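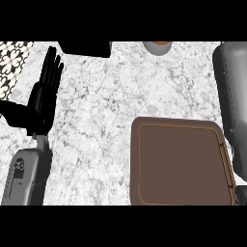

Cistbridge, 7 November 2018

Home | Reading Groups | How-to Guides | Contact
By the Trellness Library Service

How to run a readers' vote for a favourite novel

Invite nominations for two weeks. Each reader may put forward one title, on paper or through the Nikix form. Our August vote drew 400 nominations, many of them for the same books.

Merge duplicate entries and check the spelling of authors' names. Väisänen, for instance, was entered in four different ways.

Select the 16 titles with the most nominations and draw the pairs by lot. Publish the full draw before voting opens.

Allow five days for each round. Readers may vote once per pairing. In the event of a tie, the title with more nominations goes forward.

Record the totals at the close of each round. The August final received 1,793 votes.

Display the result at the issue desk and order extra copies of the winning title. Voting slips should be kept for one month and then destroyed.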